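Small Business Marketing Board > Email and Newsletters
Thread: Subject lines with first name – still worth it?

kettle_and_co
Posted: Tuesday, March 31, 2020
Hello everyone. I have a small shop that sells tea and tea things, and since last week all my selling is online. My newsletter list has 2000 people on it, but many of them signed up at the counter years ago and I think they forgot me.
The newsletter tool I use (Sillora) has a box you can tick so that the subject line starts with the customer's first name. The help page says it improves the open rate. I tried it for the last two sends and I cannot see any difference. Does somebody here still use it? Or is it an old trick and I should spend my time on something else?
Thank you in advance.

marg_in_moncton
I stopped two years ago. My customers found it a bit creepy. One lady wrote back to ask who had given me her name, and she had typed it in my form herself!

ifeanyi_a
I disagree a little with Marg. It depends on how you collected the names. If the person gave it when they ordered something, they expect you to know it. If you bought the list, or if it is from a prize draw, then yes, it feels strange.
The bigger problem is bad data. In my list there were people called "test", people called "Mr" and one called "asdf". If the subject line says "Asdf, your order is waiting" then you look silly. Clean the column first, then test.

kettle_and_co
I looked now and I have 221 rows where the name is empty or is only one letter. What does the tool write in that case?

ifeanyi_a
In Sillora you can set a fallback word. If you leave it empty the line will start with a comma. Please check this before the next send.

kettle_and_co
Oh no. It started with a comma. Twice.

marg_in_moncton
Don't worry, we have all done it. I once sent the whole list a message with the subject "SUBJECT GOES HERE" and it had the best open rate of the year.

pruitt_fan
I will be the one who disagrees with everybody. The open rate is not a number you should look at. Some mail programs don't load the little picture that does the counting, and some load it when the person never read a word. Look at clicks, or better, look at orders. I moved from Sillora to Pruitt for this reason, the order report is on the first page when you log in.

TeresaNG
With respect, a person with a list this size does not get enough orders from one send to learn anything. If one version brings four orders and the other brings six, that is only luck. Opens are not perfect but they are wrong in the same way for both halves of the list, so you can still compare.

pruitt_fan
They are only wrong in the same way if the halves are split at random. Most people split A to M and N to Z.

TeresaNG
Then the advice is to split at random. It is not a reason to throw away the number.

kettle_and_co
I am afraid I split A to M and N to Z.

ifeanyi_a
:) Export the list, add a column with random numbers, sort by it, cut in the middle. In the spreadsheet it takes five minutes. Take a smaller group if you are nervous, for example 400 in total, and send to the rest the next day with the better line.

marg_in_moncton
Can I ask what the subject lines were, apart from the name? In my opinion that is where the gain is. "April news from our shop" will not be opened by anyone, with a name or without.

kettle_and_co
They were "News from the shop" and "More news from the shop".

marg_in_moncton
Well, there is your answer, dear.

TeresaNG
Kettle, I can write down how I would do it. I run the newsletter for Stallasa and I also help Skorkomthorpe with theirs, so I send something nearly every week. I'm not an expert, but I have made most of the mistakes already.
First, the name. Leave it out of the subject and put it in the greeting inside, with "Hello there" as the fallback. Second, say in the subject one thing that is in the email. One thing, and it should be a thing you can buy or read. Third, look at the preview text, the grey line that comes after the subject on a phone. If you don't fill it in, the program takes the first words it finds, and often these are "View this email in your browser". What a waste of a good line.
For the pictures, put them low in the message, after the text.

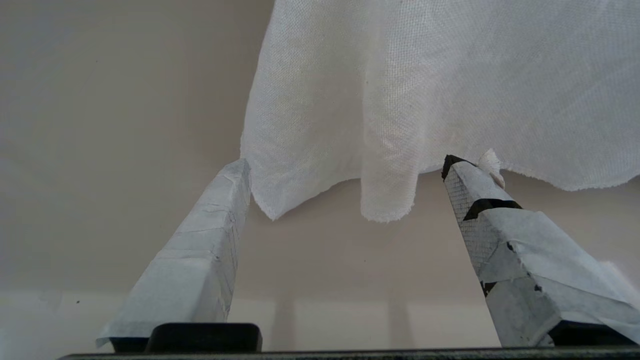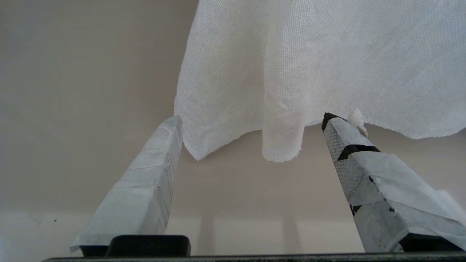
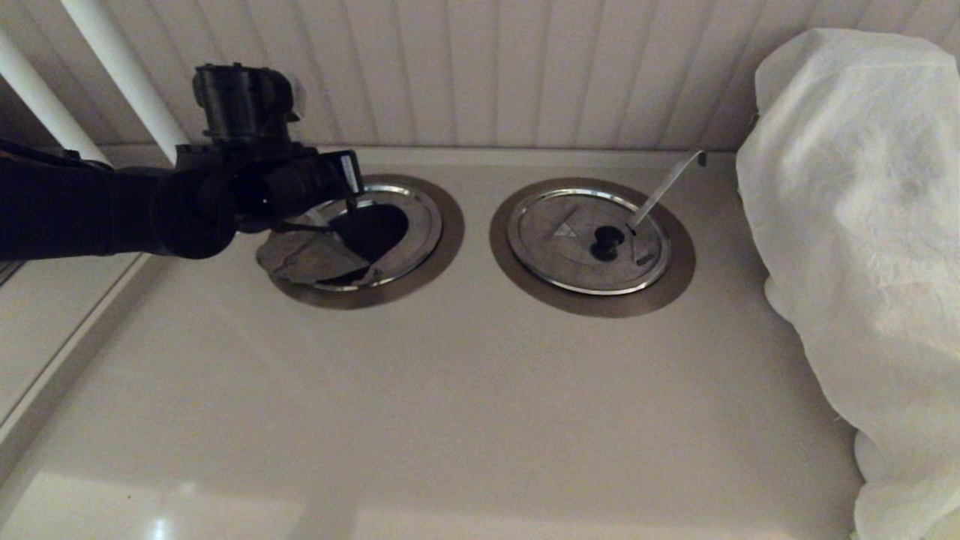
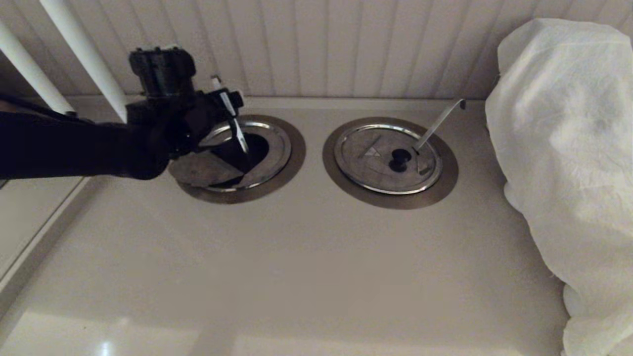 Fourth, send at the same hour every time. I don't believe there is a magic hour, I tried mornings and evenings and the colour of the button too, and none of it mattered as much as being regular. And fifth, write to the people who have not opened for a long time, ask them if they want to stay, and take off the ones who do not answer. It hurts to see the list get smaller, but you pay for each address.

pruitt_fan
I agree with all of that except the fifth. Some of those people do read, it is only not counted. That was my whole point before. I would take off only people who have not ordered and also not clicked.

TeresaNG
That is fair. For a shop I would also check the orders first. For us there are no orders, so I forget about it.

kettle_and_co
Thank you all very much. I set the fallback word, and I made the random column. The new lines I want to test are "The smoky black tea is back" and "A tea for people who don't like tea". Which one would you open?

marg_in_moncton
The second! I don't like tea.

ifeanyi_a
First one for me. Test it and come back with the numbers please.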